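Ticket 3701
Project: Masri, faucet task (simulation)
Opened by: Shadi Abou Jaoude
Assigned to: Imad Hamdan
Status: Open, workaround in place

Problem
Evaluation runs stop with a joint velocity fault at step 118. The arm starts down toward the lever, jerks sideways and the episode ends. First seen in September after the Pirnetdale node was rebuilt. Same policy and same seed run clean on the Vondville machine.

Checked so far
Reloaded the faucet model from the repo. File hashes match on both machines. Lever joint limits are correct. Reset pose is correct too, gripper high over the spout, so the fault isn't coming from a bad start.
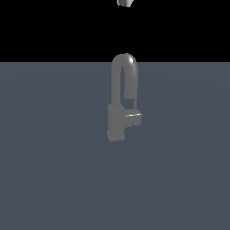 Ran 13 seeds with the policy off and the arm holding position. No faults. With the policy on, most of them fault, always on the way down and before any contact is logged.

Imad, 2:40 pm
Compared the controller configs. The Pirnetdale node has the damping value on the wrist joint set to zero. The rebuild script pulled the default file and skipped our override. Vondville still has the old one.

Shadi, 4:15 pm
Copied the override across and restarted. Step 118 passes now. One seed still faults late in the episode, close to step 1000. Log attached.

Workaround
Load the override by hand before each run on Pirnetdale. Do not use results from that node made before the change.

To do
Imad to fix the rebuild script. Shadi to rerun the late fault with contact logging on.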